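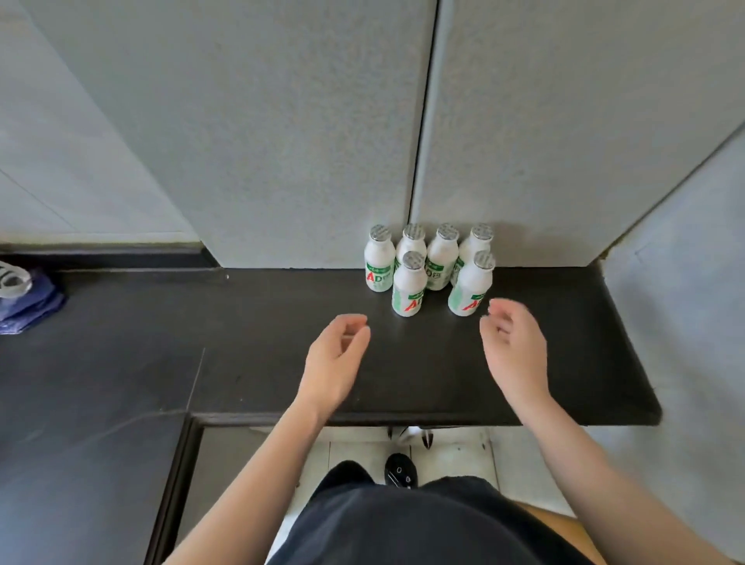 Small bottles with foil caps at one of the recording sites for the Tisis household task collection.

Tisis passes 1,537 recordings in push to teach robots household chores

Tisis, a small company that builds training material for household robots, said in March that it has collected 1,537 usable recordings of people doing ordinary chores by hand. The company wants 2,000 before it hands the set to Sotex, which will use it to train software for a two-armed home robot.

The recordings are made from the wearer's point of view. A person puts on a head-mounted camera, reads a short task card and does what the card says at a normal pace. Tasks so far include moving drinks from one shelf to another, folding hand towels, clearing a counter, sorting cutlery and putting shoes back on a rack.

Shiyu Wan, who runs the collection work at Tisis, said most of the sessions take place in real apartments. The company began in a rented studio with a kitchen set built for the purpose, but the early recordings looked too much alike.

"We had one table, one sink and one lamp, and the software got very good at that table," Wan said. "Then we took it to somebody's apartment and it reached for things in the wrong place. The light was different, the counter was a different height. So we moved out of the studio."

Participants are asked to leave their homes as they are. Bags on the floor, shoes under a ledge and scuffed counters all stay in, Wan said. The only things staff ask people to put away are mail, family photos and anything with a name or address on it.

Each session lasts 94 minutes, including a break and the time needed to fit and check the camera. A staff member goes through the task cards with the participant at the start, then steps into another room during recording. Participants are paid by the session and can ask for any clip to be deleted before they leave.

Objects that stand close together get special attention. Drink bottles in a tight group are a standard task, and the card does not say which bottle to pick up first or which hand to use. Wan said the choice is part of what the company wants to record. One person may work from the front, another may take two at a time, and a third may slide the group apart before lifting anything.

"People do a lot before they touch the object," she said. "The hand starts to close early, the other hand gets ready to steady something. If you only keep the part where the bottle is in the hand, you lose that."

For the same reason, clips are no longer trimmed to the moment of contact. Earlier versions of the company's editing rules cut everything before the first touch. The current rules keep the full approach, with the hands in view, and the full release at the end.

Shiny surfaces remain a problem. Foil and glossy plastic reflect light in ways that make edges hard for the software to find, and one object partly hidden behind another is often missed. Tisis has added more cards with small packaged drinks, jars and cans to give the system more practice with both.

Labeling is handled by Fitzsimmons, a contractor that marks the start and end of each reach, grasp and release. Two labelers go through every clip separately. Where they disagree, the clip goes back to Tisis for a decision - most often over when a grasp begins. Clips where the hands leave the camera's view for too long are dropped and do not count toward the total.

The company's next round will add tasks done in low positions, such as sitting or kneeling on the floor, and more work on ledges and low shelves. Wan said standing at a kitchen counter is overrepresented in the set, and that people handle things differently when their legs are in the way and they are looking nearly straight down.

Zillier, which makes the head mount used in the sessions, is supplying a lighter version for that round. Some participants had complained that the current one slips forward when they bend over, which tilts the camera and spoils the clip.

Sotex will run the first tests on its own robot after the full set is delivered. Neither company gave a date. Wan said the tests will start with simple pick-and-place work and that she does not expect the robot to handle every task in the collection.

"Towels are going to be hard," she said. "Bottles, I think we have a decent chance."

Tisis is still taking sign-ups for sessions. Participants must be adults and must be able to wear the camera over glasses if they use them. Homes with pets are accepted - the animals can stay, but a person other than the one wearing the camera has to be there to look after them.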